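Urnbridge Textile Reuse Network
Minutes of the sorting standards working group, 2023-12-01

1. Minutes of the previous meeting
Approved with one correction: the Briver depot intake figure should read 2853 kg, not 2610 kg.

2. Storage
The racking at Briver dates from 1993 and has nine bays. Two are out of use pending replacement of the shelf beams. Grarkex has quoted for the beams; delivery is expected in February. Until then, winter coats go to Adugna on the regular truck.

3. Grading sheet
The draft was reviewed line by line. Grade B will now include items with one missing button. Pilling stays under Grade C. Agreed.

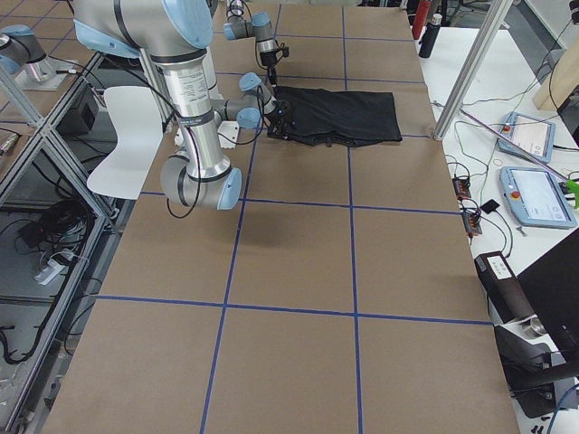
4. Inspection surfaces
Both depots reported inconsistent grading of dark items, mainly where stains and worn seams were missed on dark countertops. It was proposed that black garments be laid flat on brown paper, with blue masking tape dividing the table into squares. Adugna asked for a fixed square size – Briver preferred to set its own. Left to each depot for a trial period. Paper to be charged to consumables.

5. Labels
Old stock of bale labels to be used up before the new layout is ordered. Handwritten weights remain acceptable if legible.

6. Other business
Scale calibration at Adugna is overdue. Depot to book it and report back.

Next meeting: February, at Briver. Draft grading sheet to be circulated beforehand.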